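Mustatcombe Road Incident Notices -- README

What is in this folder

The folder holds 200 short notices about road incidents on the stretch between Mustatcombe and Cernircombe. Each notice was first put out to the public, as a warning to drivers or as a follow-up after the road was opened again. I collected them, typed them again where only paper was left, and put them into one table so that people can search them and compare them.

The person responsible for the table is Dwight Hiebert. If you find a mistake, please write to him with the notice number and the correct text. He does not need a long explanation, but he does need the number.

Version date: Feb 3, 2018

Files

notices.csv -- one row for each notice
places.csv -- the place names and their accepted spelling
changes.txt -- list of corrections, newest first
checked.txt -- numbers of the 100 notices which were read by a second person

The second reading was done on every other notice, beginning with number 1. So all the odd numbers are checked and the even ones are not. We hope to do the even ones by June, but please do not plan your work on it.
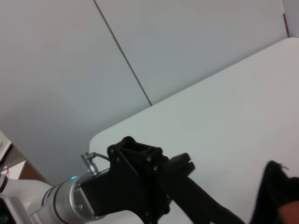
Fields in notices.csv

number: a whole number, never used twice. When a notice is withdrawn its number stays empty in the older versions and is given a new text only if the same notice comes back.

issued: day and hour when the notice was made public. It is not the hour of the accident. In the older notices the accident hour is often missing, or it says only "earlier today", and I did not want to guess.

place: the nearest named place, in the spelling of places.csv.

direction: the direction of the traffic that was stopped. The value "both" means that the full road was closed. An empty value means that the notice does not say.

vehicles: the kinds of vehicle, separated by a semicolon. I kept the words of the notice, so you will find "lorry" in one row and "truck" in another. If you want to group them, you must do it yourself.

obstruction: yes, no or partly. "Partly" is used when one lane was open, also if it was open only with a police officer directing the cars.

injuries: yes, no or not stated. I took the decision not to put numbers of injured or dead people in this field. The first notice after an accident is very often wrong about this, and the correction is sometimes printed days later in a different place.

text: the full text of the notice, with names of private persons removed.

How the notices were chosen

A notice was taken if it speaks about a closed or obstructed road and if the place can be found on the map. Notices about road works were left out, except where an accident happened inside the road works. Notices about animals on the road were taken only when a vehicle was damaged. There was some discussion about this last rule and I am still not fully happy with it, as a herd of cattle can close the road for an hour without any damage to a car.

The McIntyre junction appears more often than other places. Please be careful with this. The junction has its own notice board, and small accidents there were written down which would not be mentioned further along the road. It is therefore not correct to say from this table that McIntyre is the most dangerous point.

Place names

The bridge at Rirkus was written in several ways over the years, sometimes as "Rirkus Bridge", sometimes as "the low bridge", and in a few notices only as "the bridge". The last form was accepted only where another sentence in the notice made the place clear. In 16 notices it did not, and these have the place "unknown". They were not deleted, for the other fields can still be useful.

Known problems

1. The hours in the older notices may be one hour wrong in the weeks after the clocks change. It depended on who was writing them.

2. Two accidents which happened close together on the same evening were sometimes put in one notice. These are one row in the table, and the field "vehicles" then has the vehicles of both.

3. Some follow-up notices repeat the first warning word by word and add one sentence at the end. If you count rows, you are counting notices -- you are not counting accidents. There is no field yet which connects a follow-up to its first notice.

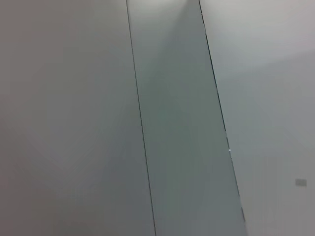 How to use the table

The file is saved as UTF-8 with commas between the fields. The field "text" is inside double quotes because it has commas in it. If the columns look shifted in your spreadsheet, please check first that the quotes were read correctly, then look into changes.txt, and only after this write to us.

You may use the table for school work, for local newspapers and for road safety studies. When you print something from it, please name the table and the version date. Please do not try to find out the names which were removed. The families live near this road and many of them drive on it every day.

Corrections

Send one message for each correction. Give the notice number, the field, the old value and the new value. If you have the printed notice, a copy is very welcome -- also a bad one is better than a description from memory. Corrections go into changes.txt with the initials of the sender, or without them if you prefer so.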